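Bath Mat Amnesty Returns to Presdale in October

The town of Presdale will once again ask its residents to look at the underside of their bath mats, an act the organizers concede is not for everyone.

The amnesty, now in its seventh year, runs through October at the Tivivia leisure center on Kong Street. Anyone who brings in a worn mat gets $9 off a new one at the front desk. Last year 893 mats were handed in, a figure that pleased the town and alarmed the person who had ordered one dumpster.

"People replace their phones every two years and keep a bath mat until it has a personality," said Danica Slanina, who started the drive after a fall in her own tub left her with a cracked wrist and plenty of time to think.
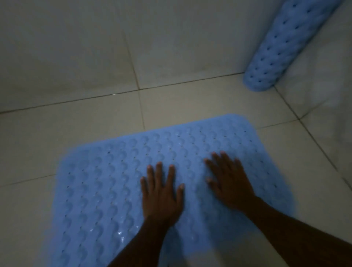

Presdale Home Safety Team | Town News

The advice has not changed much. Mats should be lifted after use, rinsed on both sides and hung up until dry. Slanina also suggests pressing down on the mat with both hands before stepping on it. If it slides for your hands, it will slide for your feet, and your feet have more of you on top of them.

New this year is an evening talk by Radomír Kollár, a retired plumber from nearby Stullau, titled "What I Have Seen." It begins at 7 p.m. and is not recommended on a full stomach. The hall holds 200 and the team is optimistic, having set out considerably fewer chairs for last year's lecture on smoke alarms and still found room for everybody's coats.

Not all of Presdale is on board. Styliani Kokkinos, who has used the same mat since she moved to town, told the team by letter that it had never let her down and that she did not intend to let it down either. She has been sent a voucher anyway.

Mats can be dropped off at the side entrance from 9 a.m. They should be clean, or at least in a bag. Shower curtains will be turned away, as they were last year, with the same speech.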